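What the Word Handmade Is Worth

Last spring I bought two baskets on the same afternoon in Disham. One came from a stall at the covered market and cost 79 dollars. The other came from a discount store on the same street and cost 11. Both had a tag that said handmade. I have been thinking about those tags ever since, and I have come to believe that both of them were telling the truth, and that the word they shared is close to useless.

I should say where I stand. I like handmade things, I pay for them when I can, and I grew up in a house where baskets were used until the bottoms fell out. I am not writing to make fun of people who spend money at craft markets. I am one of them. My complaint is with the way we sell these goods, and with how little a buyer is told before the money changes hands.

Start with the plain fact that almost every basket is made by hand. A woven basket is hard for a machine to produce. The rods or strands have to be bent around a shape, the tension has to be kept even, and the rim has to be finished by somebody who can feel when a strand is about to slip. Machines can weave a flat sheet that is then pressed or folded into shape, but a true round basket with a started base and a closed rim is usually the work of a person's fingers. This is the case for the expensive ones and the cheap ones alike. The 11 dollar basket took somebody's time. I have sat down with a kit and tried to make one of that size, and I gave up before the sides were half done.

So the tag is accurate, and it still tells you nothing. It doesn't say who did the work, how long it took, or what that person was paid. It doesn't say what the basket is made of. It doesn't say whether it can be mended. Those are the things I would like to know, and I don't think I am unusual.

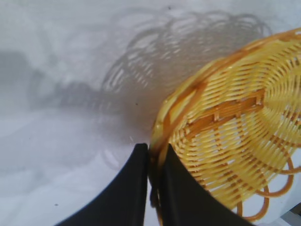

Material is where the talk gets most muddled. At the Disham market there is a strong feeling that willow, rush and grass are honest and that plastic is a cheat. I held that view for years. I now think it is mostly snobbery. Weavers in many places took up plastic strand because it was there, it came in bright colors, it didn't rot in a damp kitchen, and it could be washed under a tap. The skill in the fingers is much the same. A round base still has to start at a center and grow outward evenly. A border still has to be turned over and tucked. If you admire the work, you ought to admire it in whatever it is made from.

There are real arguments against plastic. It doesn't break down when you throw it out, and it gets brittle if you leave it in the sun for enough summers. A willow basket can go on the compost heap at the end of its life. But I have seen willow baskets thrown away after a single winter because they were left on a wet porch, and I have a plastic one that has carried clothespins for longer than I have owned my car. A thing that lasts is doing something right. I would rather the seller told me plainly what each one was good for and let me choose.

What bothers me more is the opposite problem, where the material is hidden. A good deal of what is sold as wicker turns out, when you read the small print or scratch the surface, to be paper cord or plastic colored to look like straw. Wicker is the name of a way of weaving, so the seller isn't lying. The buyer comes away with the wrong idea all the same, and the seller knows it. If plastic is fine, and I say it often is, then there is no reason to be shy about it. Print the word on the tag.

The same goes for where things come from. For a time I ordered from a mail-order shop called Younis, which sold baskets from a weaving district it called Zernusdale. The catalog had long paragraphs about hills and rivers and old families. It was pleasant reading. Nowhere did it say how many weavers there were or how the price was split. I wrote to ask. I got a kind letter back with more about the hills. I wrote a second time and asked only one question, which was how much of the price went to the person who made the basket, and I had no reply. I stopped ordering. The baskets were good and I miss them.

Compare that with Vornix, a small importer that is nobody's idea of romantic. Its website looks like a parts catalog. Each basket has a number, a size, the weight it will safely carry, the material, and a line that gives the sum paid to the weaver. It sold 2,486 baskets in its last full year, and it publishes that figure too. There is no story at all. I trust it more than any other seller I have used, and I wish its way of doing things would spread.

I know what can be said against this. The first objection is that people buy with their hearts. A friend who runs a stall told me that if she put hours and wages on her tags, customers would do the math in front of her and argue. She may be right. Some people will look at eight hours of work and decide that eight hours isn't worth what she asks. But those people are haggling with her already. At present they do it with no facts at all, and she has to stand there and defend her price with a smile. A number on a tag would at least give her something to point to.

The second objection is that hours are easy to fake. That is true, and so is everything else on a tag. We don't give up on printing the fiber content of a sweater on the grounds that somebody might lie about it. We print it, and most sellers tell the truth, and the ones who don't can be caught. A claim that can be checked keeps people more careful than a claim that can't be. "Handmade" can't be wrong, so no one has to be careful with it.

The third objection is the one I take most seriously. It says that an hour isn't a fair measure of craft. A good weaver is quick. A beginner may spend two days on a basket that leans to one side, and by the clock that basket would look like the finer piece. I grant this fully. It is a reason to give the hours alongside other facts - the material, the weight it carries, whether the maker will repair it - and to leave the buyer to weigh them together. It isn't a reason to give nothing.

Repair is the part I would push hardest for. Where I grew up, a basket with a broken rim went back to the person who made it and came home a week later with a new border, sometimes in a slightly different color. The cost was small. When I asked at the market in Disham who could redo a rim, only one stall out of the whole row said yes, and the man there seemed surprised to be asked. If a maker stands ready to mend a basket, that tells me more about its quality than any tag, and it changes the price too. Spread over twenty years and a new rim or two, my 79 dollar basket is cheap.

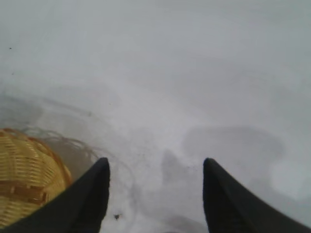 A woven basket in golden yellow, at lower left.

I don't think we need a law for any of this. Craft markets already have rules about the size of a stall and where a van may be parked. It would be no great burden to add that each item over a certain price must carry its material and its maker's name, and must say whether repairs are offered. Sellers who wanted to go further and list hours could do so. Buyers would learn to look for it, in the way they learned to look at the back of a food packet, and sellers who left it off would start to hear questions.

Buyers have some duties here as well. We like the word handmade partly because it lets us feel good without asking anything. I have done it myself, many times, walking home pleased with a purchase I knew nothing about. Asking takes a minute. What is this made of? Who made it? Can it be fixed? Most stallholders are glad to talk, and the ones with nothing to say have told you something useful.

As for my own two baskets, both are in use. The one from the market holds kindling next to the stove. The 11 dollar one holds onions, and it has held up better than I expected. I still don't know who made it. I went back to the store in March to ask, and the clerk read the tag out to me.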